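A cópia de segurança cá de casa fazia-se à mão, quando me lembrava. Em setembro passei tudo para um disco externo Serkeck, com cópias incrementais às 03:00.

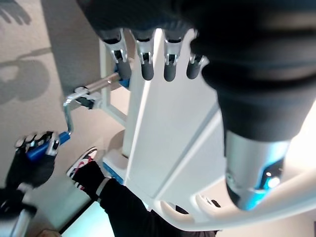 Última alteração: setembro, 22:40

O conjunto inicial tinha 1.617 ficheiros, quase todos pequenos, e ocupava aproximadamente 200 GB por causa dos vídeos. A primeira passagem é completa – as seguintes gravam apenas as diferenças. Guardo sete versões diárias e cinco mensais. A rotação é feita por um script que a Sneha Saxena me enviou e ao qual só mudei os caminhos. 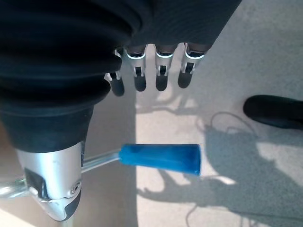 Convém cifrar o disco externo?
Convém, desde que a chave fique guardada noutro sítio. Sem ela a cópia não se recupera.

A verificação por somas de controlo corre depois da cópia e escreve num registo à parte. Se houver divergência, o script termina com código de erro e não apaga a versão mais antiga.

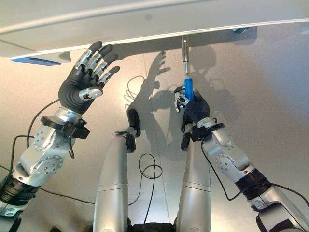 Texto de Uriel Iturra

Falta testar a reposição completa numa máquina limpa. Até agora repus apenas pastas soltas, com as permissões intactas – as ligações simbólicas ficaram por verificar.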